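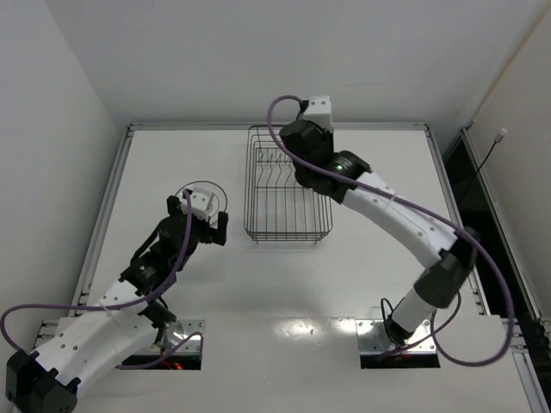

The Stereck garrison closes in February. The defence ministry's paper gives 2,759 personnel to be moved, 300 of them to Morka and the rest home. It lists 395 vehicles and says nothing of the local interpreters. I read the annexes twice to check. Annex C allows 40 days for the handover of the airfield, the same period used at Amaden, where the fuel store was still unsigned for at the end. I would want that explained before the vote.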